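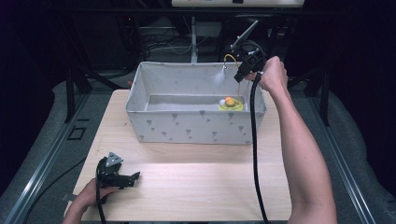

Minutes – Damer demonstration recording, 19 May 2021

Minutes of the last meeting accepted.

Count: 1266 episodes recorded, 822 kept after review. Most rejects were late starts.

Fabric bin task: both hand-held devices stay in use. Operators to keep cables clear of the bin – Mostia station first.

Alon asked for 90 more episodes with the balls in new positions. Agreed.

Labeling guide: held over.

Next review in November.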